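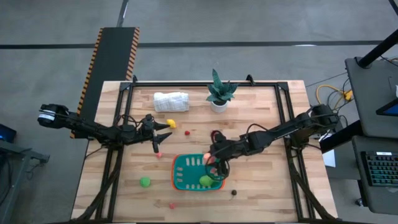
Welberg open day draws 215 to see fruit-packing robots

GRIRKIDTHORPE — The promise on the flyer was "the future of the packing shed." The 215 people who came through the doors at Welberg's workshop in May 2024 got a pair of robot arms, a table and a basket of small fruit, and a fair number left with more questions than they had brought.

Welberg, which leases the old cannery building on Poirier Road, has been working on a system it calls Plolutus. The company says it will one day sort and pack soft fruit for growers who can't find enough hands at harvest. The demonstration was a good deal more modest. Two black arms, one on each side of a wooden table, were set to gather pieces scattered around a teal basket: what looked like a lemon, a strawberry, a lime and so on.

Visitors were let in by groups of 28 and given one run per group. In the run this reporter watched, the arms took their time. Three pieces went into the basket without trouble. Two had to be tried again, and a staff member stepped in once to restart the program. A practised packer on piece rates would have filled the basket and started on the next.

Welberg's presenters were upbeat about all of it. Speed will come later, they said, and the point for now is careful handling. Asked how the arms manage with bruised, split or muddy fruit straight off the truck, they said that work is "in the plan." Asked what a grower would pay for a unit, they said it was too early to talk about price.

That answer didn't go over well with the orchard people in the crowd. One cherry grower wanted to know how a table in a clean, level workshop would compare with a tin-roofed shed at 35 degrees with dust on everything. She was invited to leave her email address.

The town has a stake in this too. Council gave Welberg a break on its rates for the first two years, on the understanding that the project would bring local jobs. The company would not say how many people it employs in Grirkidthorpe now, or how many it expects to.

A second open day is set for July. Welberg says it hopes to have the arms working at a faster pace by then, with fruit supplied by a local orchard.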